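Erstead Tenants' Group, minutes of the December meeting

Here: Paweena Thepsuriya, Zübeyde Polat, Ratree Phuthong, Nipon Rungrueang and me (Napaporn Thongdee, on minutes again!). Started 2 p.m.

1. Visit to the Khunthong open day
Most of us went, and we could have stayed till dinner. They had the arm on tidying up bottles, my favourite chore to hand over.

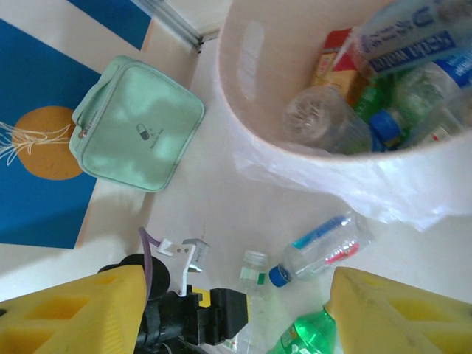
Zübeyde asked if it could sort for our recycling depot. I said I'd want to see that first, as the lined bin had a carton in with the bottles, and at home those go in separate bags. Ratree liked the yellow fingers and wants a pair for her neighbour's kid (I'll ask).

Nipon asked about price. Hiring the arm for our own open day is $500, plus $1000 if Plulum send a technician. Paweena nearly choked on her tea.

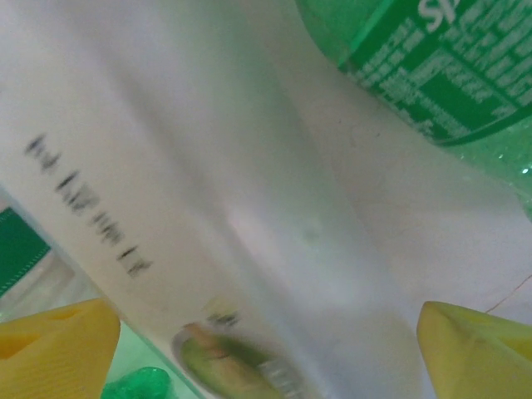 We have $3542 in the account, so it could be done, but the hall roof comes first. Agreed to ask Grirkton for a share. Zübeyde to write.

2. Hall keys
Still two missing. Please check your coat pockets.

Closed 3:15 p.m.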